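Hawthorne school canteen to change its snack list

Term three will bring a shorter menu and new prices

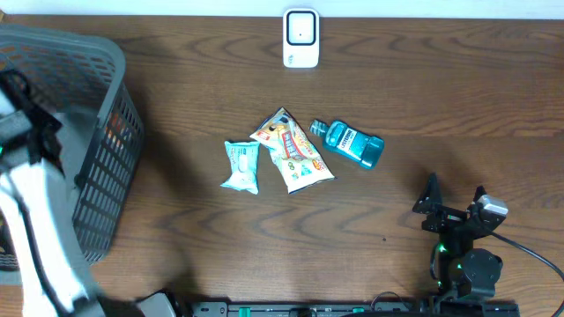 What is changing

Packaged snacks will be sold on two days a week instead of five at Hawthorne Primary, under a canteen plan sent home to families in June 2022.

Chips and lollies stay on the list for those two days, but only in small serves. On the other days the counter will sell fruit, toast, yoghurt and hot corn. Most items will cost less than $2, and nothing will be dearer than $6.

Principal Akinyi Mwakalinga said the school surveyed families last term and received almost 200 replies. Many parents wanted fewer packets in the playground, while others asked the school not to ban them outright.

"We tried to land somewhere in the middle," she said. "Kids can still bring what they like from home."

The school has put $1575 from its autumn fair towards a second fridge and a toaster. Canteen manager Gemechu Ambaye said the fridge mattered most, as the old one is full by the time the milk arrives.

Parent Liên Lục, who has two children at the school, said she supported the plan but wanted the online ordering page fixed first — it closes at 8 am and she often misses it. Ms Mwakalinga said the cut-off would move to 8.45 am.

Orders for the first week of term open on the school website. Paper bag orders will still be taken at the office.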